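Demiter Aluminum Cases — Poker and Attache

Item group 46. Page updated 12 Oct 2019

Two case lines on one page now, the silver aluminum attache and the black hard-shell poker case. We used to keep them apart and people kept emailing to ask which was which. So — same page, scroll for the one you need.

SILVER ATTACHE

Ribbed lid, horizontal grooves, close together. Aluminum rails all round the edges. Metal corner brackets, fixed down, not glued. Chrome carry handle on curved supports. Closes flat and sits flat. Good for papers, a small laptop, cards and chips if you buy the insert seperately.

Ships empty. Insert is Langat 5, order it on the same form. 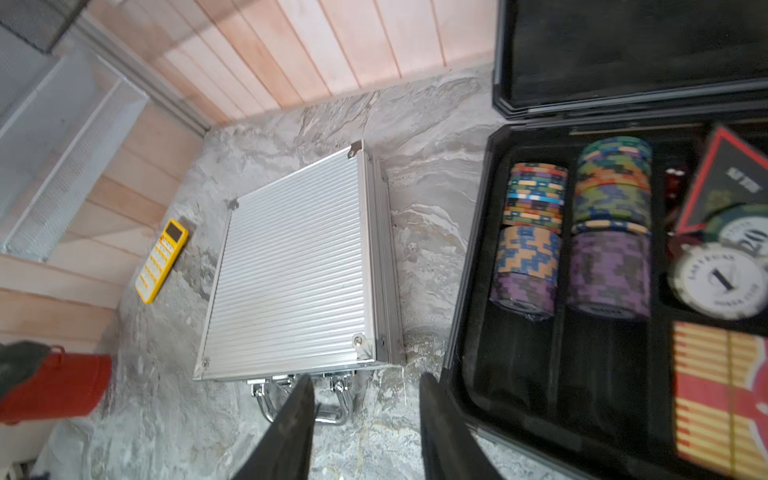

Can I swap the handle if it gets bent?
Handles are sold as a spare, two screws from the inside, you need a small cross-head driver and a few minutes. Ask for the chrome handle and give us the model number off your invoice.

Care: dry cloth, that's it. No scouring pads on the ribs, they leave dull streaks going across and you won't get them out. For grit in the grooves use an old toothbrush, go along the rib and not over it. Fingerprints show on the handle, a bit of window cleaner on the cloth is fine there.

Scratches on the rails are not a warranty thing. Dents in the lid on arrival are — keep the outer box, take a photo, write to Mwanaisha Massawe in returns.

BLACK POKER CASE

Hard shell, black in and out. Lid stands up by itself when fully open so you can deal straight from the tray. Molded compartments in the base, chips go in stacks on their side or upright depending on version. Foam lid version holds everything down when you carry it, smooth lid version is a little lighter.

Tell us which lid on the order. If you leave it blank we send foam. 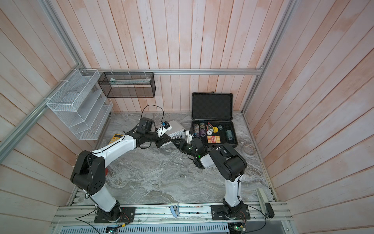
Silver attache closed, poker case open behind with foam lid lining.

Sizes: both lines fit a standard closet shelf. Exact measurments are on the Demiter 201 sheet, Eyerusalem Birhane can email it, we haven't got it loaded here yet.

Storage. Stand it on the hinge side or lay it flat. Leaning is ok for a short time, just put something under the bottom corner on a concrete floor, the brackets will pick up dust and small stones and then you drag that over your table. Garage or basement — fine if dry. Toss a moisture packet in for long storage, mostly for the cards.

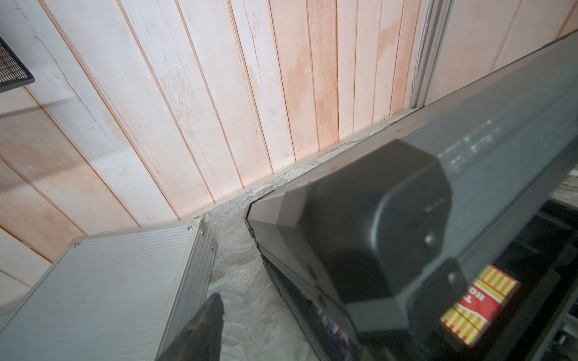

Fine ribbing and raised side rail against whitewashed boards.

What goes in the poker case

Chips sold loose or as a set. Clay feel, nice click, colors vary by batch so if you are topping up an older set send a photo first. Stella Makori does the matching and she is pretty quick about it. Cards not included with the empty case, obviously. Dealer button is an extra.

Load the long slots first, then the cards, then the small stuff. Push each stack to one end of the slot so it doesnt rattle. If the lid won't close don't lean on it — take out the top chip of whichever stack is standing proud and try again.

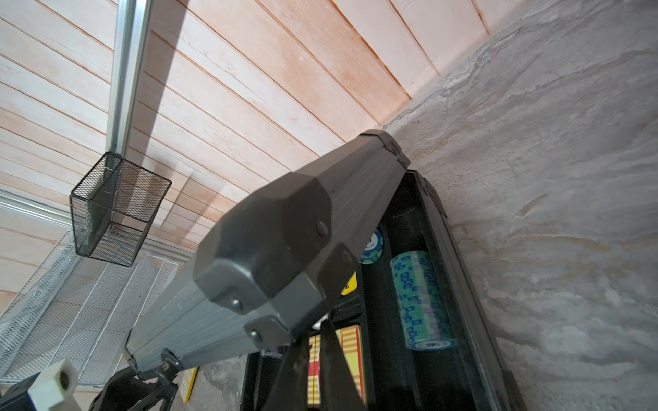
Slots a bit tight on new cases, they ease up with use. If you use thicker chips than ours the slot will take fewer of them and you may get a gap at the end, a folded strip of felt does the job. We sell felt too, by the strip, Nislow brand, green or black. Black is out until July.

Ordering

Order form or phone. Orders of 7 cases and up go through Emmanuel Muli for the club price. Mixed orders count, so silver and black together is ok. Engraving on the attache only, plain block letters, on the rail, one line. No logos at the moment.

Returns within the usual period, unused, all inserts back in. Engraved ones can't come back.

Spares in stock: chrome handle, corner bracket, lid foam. Hinges on request. The old Clurier tray does NOT fit the current black case, please stop ordering it for that, we just have to refund you.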